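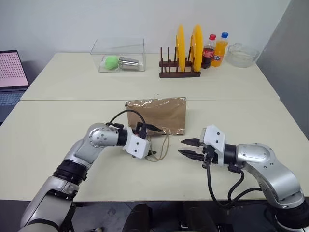
Week 3: The Carry Bag as a Package

The paper carry bag is the least respected object in this course, and I include the students' lab reports in that. Most of you will meet it lying down. On its side it flattens, the open end stops being a mouth and becomes a slot, and one string handle wanders off across the table in a loose loop, ready to catch on something. A good deal of tonight's material follows from that loop. The designer draws the bag standing up, full, with both handles raised like a well-behaved child. The user gets it flat.

Terms you will need

Gusset: the folded side panel. It decides how willingly the bag opens.
Rim: the top edge. Often folded over for strength, and often not, for economy.
Handle: twisted paper, flat paper, or string. String is kinder to the fingers and worse behaved everywhere else.
Memory: the tendency of a crease to stay where it was put. Brown paper has an excellent memory and holds grudges.

Lifting by the rim

The textbook (Szabo, chapter 3) says to lift by the handles. People lift by whatever is nearest, and with an empty bag that is usually the rim. The bag then tilts, the bottom corner hangs lowest, and the handle arches up beside the grip doing no work at all.

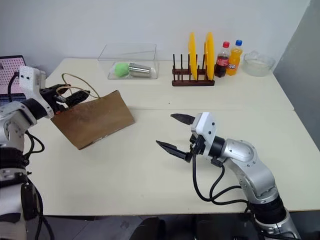

Fig. 2. Brown paper bag held at the top edge, string handle above the rim.

Note the darker creases and scuffs. Wear of this sort gets called "character" in the Nustedo catalogue and "damage" in everybody else's. Be ready to argue either side in the tutorial.

Look also at the company the bag keeps. Two soft drink bottles, a glass bowl and plates in a rack would each ask something different of the same bag. Bottles concentrate their load on a small base. A bowl wants width the gusset may not offer. Plates are happiest on edge, which the rack understands and the bag does not. The fuzzy green ball would go in with no trouble and teach you nothing.

For the tutorial

Read Lindemann on folded rims, skipping the poem. Sketch a packing order for the bottles, bowl and plates, heaviest first, and colour the load paths. Bring one used paper bag from home. Jinfeng Shi has the spare string, and would like it back.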